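Ung steel lockers and cabinets - white, ex-stock Clornton

Updated October 13, 2022. Prices on the old sheet are wrong, ignore it.

White metal lockers, for staff rooms, workshops, storerooms, corridors. Sold single or in rows. Small handle and lock on every door. Two keys each, third key on request (ask when you order, not after, it's a pain to match them later).

**What's in the range**

- Single door, full height. Hanging rail, one top shelf.
- Two door, upper and lower. The one most people buy.
- Wide cabinet, double doors, adjustable shelves. For files, tools, cleaning stuff.
- Open metal shelving to go with, same depth as the wide cabinet.

Louvred vents on the lockers as standard. Cabinets come plain unless you say. If you're putting damp coats or work boots in, get vents top and bottom, worth the extra.

**Sizes**

Standard locker is 500 mm deep. Width depends on the model, see the order form. Allow 12 mm behind for the skirting, more if you've got pipes along the wall. Measure the doorway too please. We've had two come back this year becuase they wouldn't go round a stair turn.

Everything arrives built. No flat pack. Feet adjust from inside with a screwdriver, so you can level them once they're in place and don't need to tip anything.

**Putting them in a row**

Bolt them together through the side holes, bolts supplied. Three or more in a row, fix to the wall as well. Brackets are in the bag taped to the inside of the door - check before you ring us, it's nearly always there.

Start from the end nearest the window or the door, whichever you can't move. Leave enough in front for two people to have their doors open at once. Under a low or sloping ceiling go for the shorter model, you'll want a gap on top for dusting or for boxes.
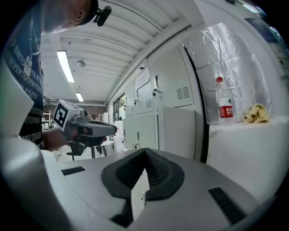
Long narrow rooms, keep them all down one side. Sounds obvious. The Kadstead job was drawn up with lockers on both sides and you couldn't get a trolley through, so half went back on the van and Thu Đào redid the plan the same afternoon. She'll do yours as well if you send a sketch with the windows marked. No charge if you order.

Labels: paper and tape is fine on the finish, peels off clean if you don't leave it for years. Card holders are extra, stick-on or screwed. Magnets work too.

**Colour**

White. Light grey to order, longer wait. We did a blue for Tridunby once, minimum quantity applies, ask Nghĩa La.

White shows scuffs at boot height, no way round that. Warm water and washing up liquid, soft cloth. Not scouring cream, it takes the shine off and then it marks worse. Touch-up pens in the office.

**Price**

Two door locker £78 each. Everything else on the order form. Row of 12 gets delivery free inside the Clornton area. Further out, ring for a price, it goes by distance and how many stairs.

**Locks**

Key cam lock standard. Combination or hasp for padlock, same hole so you can swap later yourself. Lost keys: send us the number stamped on the lock face, not a photo of the key. Master keys only go to whoever's name is on the order.

**Delivery and old ones**

Stock models 3 working days. Made to order, allow until February for the grey, the paint line is booked up. We take old lockers away if they're empty. Empty means empty. Check the top shelf.

Orders and keys - Huệ Ung
Room plans - Thu Đào
Returns, dents, missing bolts - Firouzeh Shokri, and tell her within the week or the carrier wont pay

Trade counter closes for lunch.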